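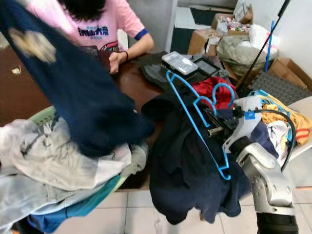
Plamine Word List

Welcome, and thank you for stopping by! Plamine is a list of 1342 everyday household words and sayings, gathered from families in and near Merkden and typed up by Leonie Dreßler and Manju Sachdeva over a good many evenings (and a good many pots of tea).

What you get

One file, words.csv, with 3 columns: the word, its plain meaning, and a note on who uses it. Spellings follow the speaker - so you may well find the same word twice, and we like it that way. There are 134 entries with no note yet. 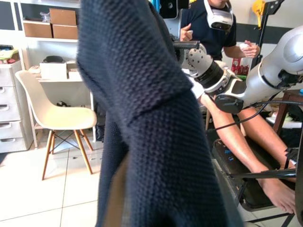 Sayings are kept in the same file as single words, marked with a star. We tried splitting them out in version 8 and everyone got lost, so in version 9 they are back together again.

Using it

Open it in any spreadsheet program, or load it with Torko if that's what you have. You're free to copy, print and share the list, as long as you name Plamine somewhere.

Corrections are very welcome. Please write to Manju, and do tell us which town your word comes from - Malabanan is still badly short of entries.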